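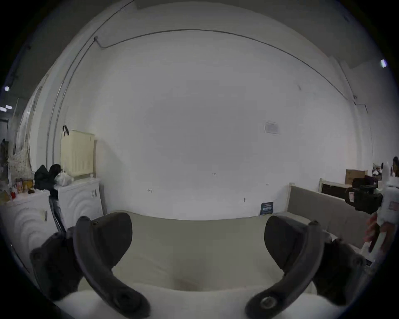 Frequently Asked Questions — Student and Post-Study Stay

Last updated: 19 September 2023

These answers are written by the Fova office for people who already study abroad, or who will start in January. They are general information. Your own case can be different, so please write to us before you pay any fee.

When should I apply to extend my student permit?
We ask our clients to start three months before the last day on the card. Many people look at the date on the visa sticker in the passport, but the date on the residence card is the one that counts for the extension.

Can I travel while my extension is being decided?
It depends on the country where you study. In some places, when you leave, the application is treated as withdrawn. Send us a copy of your receipt and Rūta Siliņa will check which rule applies to you. Please do not buy the ticket first.

How much money do I have to show?
For most of the schools we work with, the bank statement must cover tuition for the next term plus living costs. Our fee calculator (see the menu) gives the amount for one person. For a husband or wife you add a second amount, and for each child a smaller one. The money must stay in the account for the full period that is written in the checklist, also after you have handed in the papers.

May my parents be the sponsor?
Yes. We need a signed letter from them, their bank statement and your birth certificate with translation. An uncle or a family friend is sometimes accepted, but then the officer asks more questions.

Do you translate documents?
We do not translate ourselves. We send them to Undance, and they return them in most cases within one week. Old school certificates with handwriting take longer.

What does your service cost?
An extension for one student costs 528 euros. An extension together with one family member costs 873 euros. Government fees are not included in these prices — you pay them directly to the authority, and we never collect them for you.

I finished my degree. Can I stay and look for work?
In many countries yes, for a limited time. You must apply while the student permit is still valid. A diploma is best, but a letter from the university that confirms you passed all exams is often enough in the beginning.

My application was refused. Do I get your fee back?
If the refusal comes from our mistake, you get all of it back. If it comes from a document that was missing and which we asked you for in writing, we cannot return the fee. Heino Kalniņš reads every refusal letter and will tell you if an appeal makes sense. Appeal deadlines are short, so forward the letter to us on the day you receive it.

Who will be my contact person?
Maarja Vanags for new students, Rūta Siliņa for extensions and travel questions. You will find their e-mail addresses on the Contact page. Please put your file number in the subject line.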